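Projects > Household Tasks > Meeting notes

Search notes and files Go

Overview Tasks Recordings Minutes Contact

Bromeck Household Tasks: minutes of the collection meeting

Monday, June 29, 2020

Present: collection lead, two operators, data checker, training lead, lab technician. Apologies from the Ollach side, who sent written comments (see item 4).

1. Minutes of the last meeting

Agreed with one correction. The dusting set was recorded as started in March. It was started in February, with the old finger pads, and those early episodes are kept in a separate folder.

2. Where we are with the episodes

The data checker reported 985 episodes recorded across all tasks, of which 627 have been passed. The rest are either waiting to be checked or have been sent back. Most of those sent back are wiping episodes where the operator stopped before the surface was finished and the label still said "complete".

The training lead asked that unfinished attempts be kept and labelled as such. Agreed. Operators are to pick the end label themselves straight after each episode and not leave it for the checker.

3. Dusting

The duster task was discussed at some length. The operators find the handle easy enough to pick up but it turns in the grip when the head meets resistance. They have been holding it with the handle between the two green pads and the fluffy end pointing away from the gripper, and would like this written down as the standard hold.

The training lead has no objection to a standard hold but wants variety in where along the handle it is taken. If every episode has the same grip the model learns one distance to the head and misses when it changes. The operators pointed out that a grip near the end of the handle makes the head swing more. It was agreed to record both, with the grip position noted in the episode form.

There was also a question about the wrist view. With the duster held up, the teal head takes up a good part of the picture and the handle runs down the middle of it. The checker wondered if the camera should be moved. The training lead would leave it alone — the head has to be in view for the model to know where it is, and moving the camera now would split the set in two.
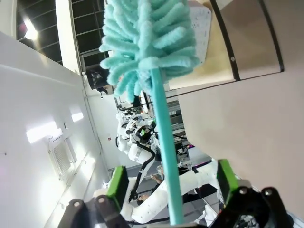
4. Comments from Ollach

Ollach asked for the following:

- a short note with each batch saying which tool was used
- no change of duster within a batch
- more episodes that begin with the tool already in the grip

The first two were accepted. On the third, the operators said that starting with the tool held saves time but leaves out the pick-up, and Bromeck needs the pick-up too. A target of 80 held-start episodes was agreed for the next batch, to be stored under their own task name.

5. Backgrounds

The training lead raised the matter of backgrounds. Wrist views take in a lot of the lab when the arm tilts, including the wall, the ceiling and whatever other robots and people are about. The checker asked if episodes with people in view should be thrown out. It was decided to keep them. An operator's hand reaching in near another arm is to be noted in the form, but it is not grounds for rejection unless it touches the tool or the surface being dusted.

Episodes recorded with the arm tilted well over are to stay as they are. They should not be rotated by the checker.

6. Storage and file names

The Melnychuk drive is nearly full. The technician will move the 423 oldest passed episodes to the Bruvesel server once the copies have been compared. Nothing is to be deleted from Melnychuk until the checker has confirmed this in writing.

File names still vary between operators. "Dust", "duster" and "dusting" are all in use. From now on it is "dusting".

7. Any other business

One operator asked for longer breaks between sessions, as the hand controller is tiring over a full morning. Sessions will be shortened and the running order changed so that dusting and wiping are not back to back.

The grip force setting has been changed twice without a note in the log. All changes go in the log, including ones that are put back the same day.

Actions

Operators: write up the standard hold and add grip position to the form.
Checker: relabel the unfinished wiping episodes.
Training lead: reply to Ollach on held starts.
Technician: copy to Bruvesel, compare, report back.

Next meeting: date to be sent round when the copy is finished.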